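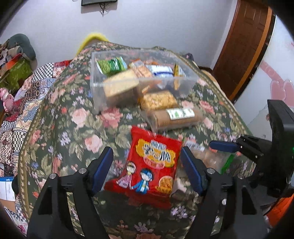
Software inspection: two-gripper packing task, release candidate for Iritz

Inspected by: Hildegard Pfeiffer
Software owner: Dirk Fuchs
Date: 29th June
Covers: recording tools, perception, planning, control, stop behaviour
Leaves out: wiring, guards, mains supply (see the hardware sheet)

Marks used: OK, OK with comment, FAIL, NOT SHOWN. The last one means somebody told me it works and I did not see it work. Please stop changing these to OK when you tidy the sheet.

Section A. Recordings and training set

A1. Every recording in the training list opens and plays to the end.
OK with comment. The list has 3,149 entries and they all open. Opening a file is a low bar and I would not put it in the release notes as a quality measure, as happened in February.

A2. Recordings marked "good" have been looked at by a person.
FAIL. 2,420 are marked good. The marking was done by a script that checks length and whether both grippers report a position throughout. A recording where the bag is dropped and left on the table passes that script perfectly well. Dirk says the drops are rare. I asked how he knew and we moved on to A3.

A3. Left and right gripper streams share one clock.
OK with comment. They do now. I compared the finger closing in each video with the logged opening width for a handful of recordings. The offset was the same at the start and end of each, so there is no drift to speak of. The offset itself is corrected by a constant typed into the Prastix importer with no note of where the number came from. Write the note.

A4. Lens settings used in processing match the lens that made the recording.
OK. The wide lens leaves black corners in the view, and the mask for them is applied before resizing. It used to be the other way round.

A5. The held-out set differs from the training set.
FAIL. Different file names, same table cover, same clear storage box, much the same snacks. I can't tell from this whether the model has learnt to find a packet or learnt where packets tend to be on green cloth with roses on it. A plain surface and one other box would be a start.

Section B. Perception

B1. Object outlines hold up on a busy background.
OK with comment. The red snack bag is found reliably, which I would expect of anything so red and so shiny. On the printed roses the detector sometimes puts a small low-confidence outline round a flower. The threshold removes these. The threshold was also tuned on this cloth, so see A5.

B2. Clear packaging is found, including the wrapping itself.
FAIL. For the bread roll, the outline follows the bread and ignores the wrapping that sticks out past the end. The planner then believes it has free space where there is film. The clear bag of baked pieces is worse: reflections cloud it and the outline changes from one view to the next. "It usually grabs it anyway" is in the comments from the last inspection and I am not accepting it a second time.

B3. The far and near walls of the box are both detected.
NOT SHOWN. The viewer draws a neat blue rectangle where the box is. When I asked for the raw depth points, the near wall was mostly missing and the rectangle was being filled in from a stored box size. Fine as a method, if the screen says so. It doesn't.

B4. An item seen through the side of the box is treated as being inside it.
OK with comment. Works for the large bread block. I would like it tried with something flat leaning against the outside.

B5. Printed wording on packets is not used for any decision.
OK. There was a text reader in an earlier build. It is out, and I checked that the import has gone too.

Section C. Planning

C1. The planner knows about both grippers when planning for either.
OK with comment. With one gripper reaching in from the side over the clear bag, and the other set up either side of the red one, the pads are close enough together that I want to see a number. The planner keeps a 16 mm gap between gripper bodies. It uses a simple box for each body and does not include the finger linkage at full opening. Those linkages stick out. Use the real shape, or make the gap larger and accept slower plans.

C2. A plan is thrown away if the scene has changed since it was made.
FAIL. Plans have an age limit and nothing else. I moved a packet by hand while the arm was waiting and the old plan ran.

C3. If no plan is found, the system stops and says why.
OK with comment. It stops. The message is "planning error 84", and 84 is in no table I have been given. Dirk thinks it means the goal is unreachable. The Arier manual uses the same code for a timeout. One of them is wrong, or both.

C4. Order of packing is decided with weight and softness in mind.
NOT SHOWN. There is a setting called "fragile" and I could not find anything that reads it.

Section D. Control

D1. Grip force limit is set in one place only.
FAIL. Three places: the task file, the gripper driver, and a default inside the Janssen wrapper that wins if the task file is missing a line. I deleted the line to see, and there was no warning of any sort. For a snack bag this costs you a burst bag. The same wrapper is meant to go on to other jobs.

D2. Fingers stop closing when contact is felt, whatever width was commanded.
OK with comment. Good on the firm blocks. With a puffed-up bag the contact signal rises slowly and the stop comes late. Filter settings to be looked at.

D3. Speed limit near the table applies in every mode.
OK. Tried in automatic, step and replay. Replay was the one I expected to break and it held.

D4. The learned model cannot command anything the limiter would refuse.
OK with comment. The limiter sits after the model, where it belongs. It clips silently. If the model asks for silly motion all afternoon we will only see slightly odd motion. Log every clip, with the requested value beside the allowed one.

D5. Loss of camera stream brings motion to a stop.
OK with comment. Pulling the cable works. Freezing the stream does not count as loss, so the last good picture can be served over and over with fresh time stamps. I did this on the bench with a short script and the arm carried on quite happily. Treat as FAIL if it is not fixed by the next sheet.

Section E. Tools and records

E1. The version on the machine is the version in the release.
FAIL. The machine had local edits in two files. Small ones, according to Dirk. Commit them or take them out.

E2. The success rate quoted can be repeated from the logs.
NOT SHOWN. The figure on the slides leaves out runs that were "restarted by operator". I would like those put back in before anyone at Iritz sees it.

E3. Old model can be restored without the person who built it.
OK. I did it myself from the written steps. Step four has a wrong folder name, easily guessed.

Decision

Not released. Supervised runs at reduced speed may go on, with a hand on the stop button and only one gripper enabled until C1 and C2 are closed. B2, D1 and D5 need a fix and a repeat test with me in the room. A2 and A5 can follow, but the phrase "works on everyday objects" comes out of the description until they do.

Reply from D. Fuchs: E1 done. D1 in progress, will drop the wrapper default completely. Disagree on B3, the stored size is correct for this box.

Reply from H. Pfeiffer: Yes, for this box.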